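Drisness Road interchange

The Drisness Road interchange is a diverging diamond interchange on the southern side of the town of Drisness, where the road of the same name passes over the Drastell Parkway. It opened to traffic in July, replacing an ordinary diamond interchange that had served the town well enough when it was mostly farms, and a good deal less well once the neighborhoods to the south filled in. Local people generally call it "the crossover," and the name has found its way onto a bus stop and at least one sandwich shop.

Background

The old interchange had a traffic signal at each end of the bridge, and at each signal drivers turning left onto the parkway had to wait for a gap or for a green arrow. In the late afternoon the left-turn lines would grow until they spilled out of their lanes and blocked the people going straight, who then blocked the people coming off the ramps, and so on back toward the Prins Creek bridge. A traffic study found that 1,443 vehicles crossed the bridge in the busiest hour of the afternoon, a great many of them turning left.

Widening the bridge was the first idea, and it stayed the favorite for quite a while. It would have meant new supports in the parkway median and a long closure, though, and the county kept coming back to the question of whether the bridge it already had could be made to do more.
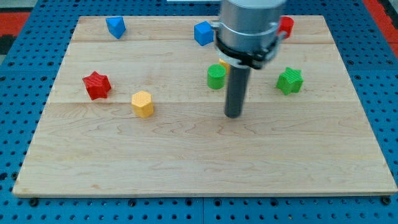 Design

In a diverging diamond, the two directions of traffic trade sides for the length of the bridge. A driver heading north on Drisness Road comes to a signal, crosses over to the left side of the road, travels across the bridge there, and then crosses back to the right at a second signal. While traffic is on the left, anyone wanting to turn left onto the parkway can simply peel off down the ramp without crossing oncoming cars at all. Each of the two signals needs only two main phases, so the waits tend to be shorter than they were before.

It sounds alarming when described this way, and there was no shortage of worried letters before the opening. In practice the curbs, arrows and median walls lead drivers along, and many visitors drive through without quite noticing that they have changed sides. The crossovers are about 700 feet apart, and the lanes bend gently on the way into each one to keep speeds down.

Walking and cycling

People on foot cross the bridge on a path down the middle, with a concrete wall on either side, and reach it by crosswalks at the signals. The path is wide enough for bicycles and connects at its northern end with the Flellport Trail. Some regular walkers still say they miss the old sidewalk on the east side, which had the better view of the creek, and the wind on the center path in winter is a fairly steady topic of conversation.

See also

Diamond interchange
Prins Creek bridge
Flellport Trail

This page was last edited on March 31, 2024.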